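Torthorpe bench book, January. Long desk, window end.

Came in meaning to spend an hour on the Fekel enclosure drawings and spent it on the desk instead. The desk has been promised a tidy since we moved into Torthorpe, and every month it gets one, in the sense that things are moved from the left half to the right half. Next month they go back. I've started to think of it as crop rotation.

Rules for today, so that I can be held to them: anything with a plug gets traced to a socket or goes in the Masson crate. Anything without a plug gets an owner by 4 pm or also goes in the Masson crate. The Masson crate holds 80 liters and is already mostly Masson.

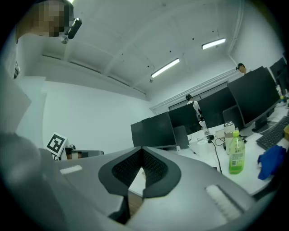 Desk end, looking toward the plain wall. Still nothing hung on it.

The wall comes up every time. We have a whiteboard (Siment brand, 268 cm, bought in a fit of optimism) still in its sleeve behind the door, and we have a perfectly blank white wall, and the two have yet to be introduced. Needs a stud finder. The stud finder was last signed out on page 88 of this book and the signature is a squiggle. If it's your squiggle, please return.

Cables next. My position remains that a cable without a label is a liability, and that the person who coils it neatly and leaves it unlabeled is worse than the person who throws it in a heap, because the heap at least doesn't pretend. The left side of the desk had the heap: power adapter lying at a slant, black leads all over each other, one length coiled and heading for the monitor stand. All black, naturally. I've ordered colored tape, 5 rolls, and will be insufferable with it.
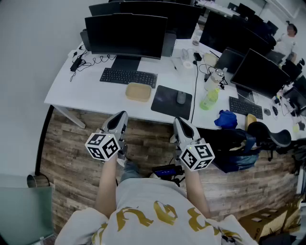
Screens are a separate argument. The Fekel people want two side by side, I want one and some elbow room, and what we've got is one monitor parked in front of another, a wider one, so the back one is mostly good for keeping the wall warm. The shallow tan tray by the keyboard can stay if it keeps to small screws and stops taking in mail. Proposal: front monitor goes on an arm, back one slides over, tray moves to the shelf. Cost of arm to come out of the Siment budget line, which has been very quiet lately and could use the exercise.

Measured for the arm clamp and wrote the number on my hand, then washed my hands. Will measure again tomorrow and
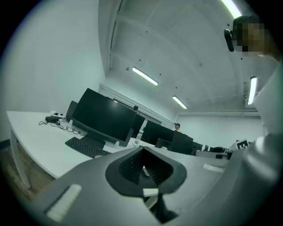 write it in here like an adult. The clamp needs a clear stretch of back edge, so the cable heap has to be settled first, so the tape has to arrive first. Until then please don't plug anything new in at that end.

Fekel drawings: not started. Moved to tomorrow, after the clamp.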